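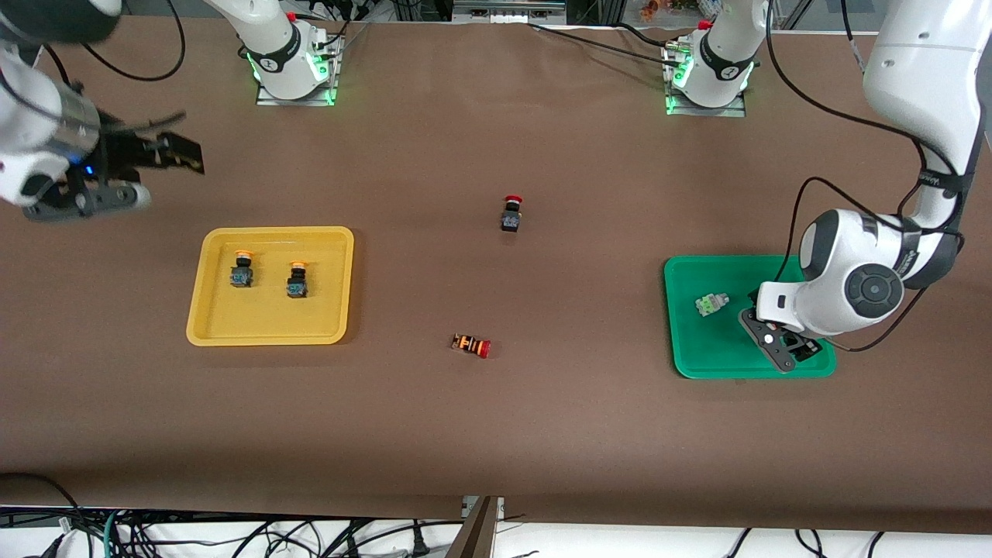 Sorting small switches with two trays

Push-button switches pile up in any workshop that repairs lamps, fans or control boxes. Two shallow trays in different colors are enough to keep tested parts apart from untested ones. The method below takes little bench space and works for most small electrical parts.

Trays
Use plastic trays with a raised rim and rounded corners. Dust and clipped wire ends wipe out of a rounded corner with one pass of a cloth. Pick two colors that stay distinct under the bench lamp; yellow and green do. Assign one color to untested parts and do not change it later. A strip of masking tape under each tray, marked IN or OUT, settles any doubt.

Placement
Set the trays far enough apart that a hand reaching into one does not pass over the other. Route cables toward the back of the table. A loop lying across the front edge will eventually catch a sleeve and tip a tray.

Standing the switches
Stand each switch upright, button up, if the base allows it. An upright switch can be picked up by the body without pressing the button. Leave a finger's width between neighbors — more for wide housings. Stagger them slightly if the tray is narrow.

Testing
Disconnect the switch from all power first. Set the meter to continuity and touch the probes to the two contacts. A normally open switch should read open at rest and closed when pressed. Press it 8 times. Discard any switch that misses once. Latching types need a reading in both positions.

Storage
Move passed switches to labeled drawers at the end of each session. We use Pritard drawer inserts, the 38 mm depth, which holds most panel switches upright. Wash the trays in lukewarm water with dish soap and dry them fully before reuse.

Last revised Jun 28, 2026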